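Cahier d'atelier, janvier, 14 h

Repris le rangement des feuilles minces foncées, laissé en plan avant les congés. Khalil avait commencé par le carton 49, j'ai continué dans le même ordre pour ne pas mélanger avec le lot Gekitz.

Surface de travail nettoyée au chiffon sec. Les traces grises restent, la rayure aussi. À voir avec Higinio si on change le plateau au printemps.

Plateaux à bord beige : gardé ceux à coins arrondis, fond noir brillant. Le fond marque vite, donc gants obligatoires et on ne fait pas glisser les feuilles dessus. On les présente debout, par la tranche, puis on les couche. Janelle préfère commencer par le bord long. Les deux manières me vont, à condition de noter laquelle sur la fiche.

Réf. 1094 : série complète, fiche signée. Réf. 1728 : il manque 4 feuilles par rapport au bordereau Branard. Virgilio dit qu'elles sont peut-être restées chez Padilla avec les chutes. Je lui laisse le coup de fil.

Lumière : le reflet violacé sur les bords gêne pour repérer les éclats. Essayer la lampe de côté, plus bas.
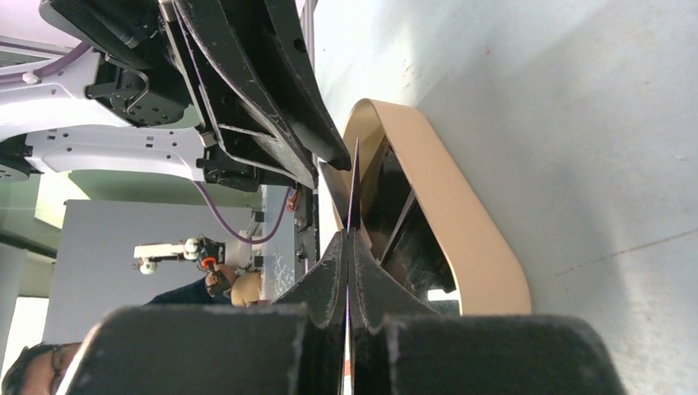 Feuille tenue à la verticale, à côté du plateau beige. Léger reflet violet sur les bords.

Reste à faire : étiqueter les plateaux, recommander des gants taille M, rendre le mètre à Yetunde. Arrêt à 17 h 30.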